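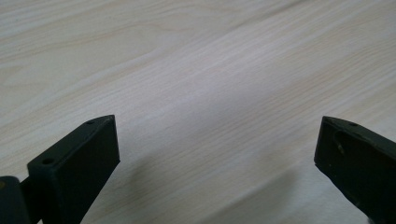

The table top, with the grain running across it.

Review: Darkstead dining table, small size
By Neema Mwakyusa
September 2024

I was looking for a table for a long time. Our old one was a gift from my husband's aunt, and it was dark and very heavy, and one leg was always loose. When we moved to the smaller flat it did not fit through the kitchen door, so we had to let it go. For two months we ate on the sofa with plates on our knees. I do not recommend this with children.

I compared three tables before I bought. The Parnix was cheaper, but in the shop it moved when I leaned on it, and the salesman also leaned on it and then he did not say anything more. The Bilgin was beautiful, with round legs and a rounded edge, but it only came in one size and that size was for a bigger family in a bigger room. The Darkstead was between them in price. I chose it for the pale colour, as our kitchen has one window and it faces a brick wall.

Delivery and assembly

It came in two boxes. The second box arrived four days after the first, and of course the screws were in the second one. The driver was polite and carried both boxes up the stairs.

The instructions are only drawings. I prefer words, but I could follow them. Please look carefully at step five, where the legs go on. There is a left and a right leg and they look the same until you see the small holes on the inner side. I put one on wrong and had to take it off again. The work took me one evening, alone, with the key they give you and my own screwdriver. For turning the table over you need a second person. I waited for my neighbour to come home from work.

Daily use

We have now used it since January, for every meal and also for homework and sewing. It is 100 cm long, or a little more than that if you pull out the leaf, which adds 27 cm on one side only. I had expected the leaf to be in the middle, and so I did not notice that the table would stand crooked in the room when it is open. We push it toward the window when guests come. Four people sit well. With six, the person at the end has a leg of the table between the knees.

The surface is better than I feared. Tea wipes away if you do it the same day. Turmeric does not. I have one yellow mark the size of a coin from a curry in autumn, and I tried baking soda, then lemon, then a cream called Susar that my sister uses on her benches. The cream made it lighter, but I still know where it is. Pens are no problem. Hot pots I put on a cloth always, so I cannot tell you what happens without one.

Every crumb of dark bread shows on such a light table. Some people will find this annoying. I clean more often than before, and I think my kitchen is better for it, but my son does not agree.

After some months the legs needed tightening. It was a quarter turn on each bolt and then it stood firm again. Keep the key in a drawer and do not throw it out with the boxes as I nearly did. The felt pads under the feet are thin and two of them have already come off. I bought thicker ones at the hardware store.

Customer service

I wrote to them one time, to ask if it is possible to buy another leaf for the other side. They answered after two days and said no, it is not made, but they thanked me for the idea. The answer had my correct name in it, and my name is often spelled wrong, so I was pleased.

What I would change

I would like the leaf in the centre and better pads. I would also like the edge a little softer, as my daughter is now exactly the height to meet the corner with her forehead. We put foam on the corners and it looks ugly, but she is growing fast.

Would I buy it again? Yes, for a small kitchen and a family of three or four. If you have more room and you often cook for many guests, look at the Bilgin first and measure your door before you pay.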